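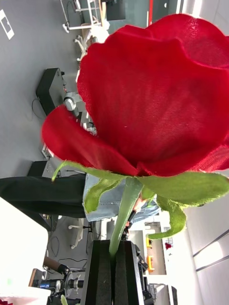
Me encantan las flores, pero las mías se mueren. Se me olvida regarlas, o las riego demasiado, o les da un sol tremendo en la ventana y ¡adiós! Por eso un día me puse a curiosear cómo se fabrican las flores de tela, esas que no beben ni una gota, y ahora soy una pesada que las toca todas en todas partes. ¿Sabes por dónde se empieza a mirar una? Por los pétalos, bien de cerca. En esta rosa roja la tela tiene un dibujito de puntos, como una red muy, muy fina. Un pétalo de verdad no tiene hilos cruzados, así que ya tienes tu primera pista de detective.

La segunda pista está justo debajo de la flor. Ahí hay unas hojitas verdes que se llaman sépalos. En una rosa de jardín, los sépalos son el abrigo del capullo: lo envuelven cuando todavía está cerrado y luego se van abriendo y se doblan hacia atrás. En una rosa de tela no abrigan a nadie, pero si faltaran, la flor nos parecería rara, como una cara sin cejas. A veces se deshilachan un poquito por el borde, igual que el bajo de unos pantalones viejos.

¿Y cómo se hace un pétalo? Te cuento una manera. Primero se le da a la tela un baño que la deja un poco tiesa (el almidón sirve, y también la cola blanca con agua). Se deja secar y se recortan los pétalos, unos pequeños y otros grandes. Después viene lo que más me gusta: ¡darles forma! Se aprieta cada pétalo con una bola de metal caliente sobre una almohadilla, y la tela se queda curvada como una cucharita. Esto lo hacen los mayores, que la bola quema.

Mi vecina Nathalie Friesen me enseñó a montar una rosa en su cocina. Los pétalos pequeños van en el centro, muy apretados, y los grandes por fuera. A la mía se le caían todos hacia el mismo lado y parecía una lechuga, pero la guardo en un vaso del escritorio y le tengo mucho cariño.

Y ahora, las hojas, que casi siempre se quedan sin que les hagamos caso. ¡Pobres! Una hoja lleva su propio mapa encima, y yo me puedo pasar un buen rato siguiéndolo con el dedo. 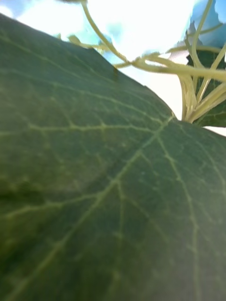 Esas rayas se llaman nervios, aunque no están nerviosas. En una planta viva son tuberías. Por unas sube el agua que viene de las raíces y por otras viaja el azúcar que la hoja fabrica con la luz del sol. Los nervios gordos se dividen en otros más delgados, y esos en otros todavía más finos, hasta formar una red que reparte agua por todos los rincones. También sujetan la hoja, como las varillas de un paraguas.

Cuando alguien hace una hoja de tela o de plástico, copia esos nervios aunque por ellos no vaya a pasar nada. Se puede hacer con un molde que lleva las rayas grabadas: se aprieta la hoja y el dibujo se queda marcado.

¿Quieres probar tú? Busca una hoja caída que tenga los nervios bien gordos. Ponla boca abajo en la mesa, con un papel blanco encima, y frota despacio con una cera tumbada. Al principio sale una mancha, y de pronto, ¡zas!, aparecen las rayas. Prueba después con una hoja de tela y pon los dos dibujos juntos. Yo los tengo pegados en la nevera, y el de la hoja de tela me salió verde oscuro y un poco torcido.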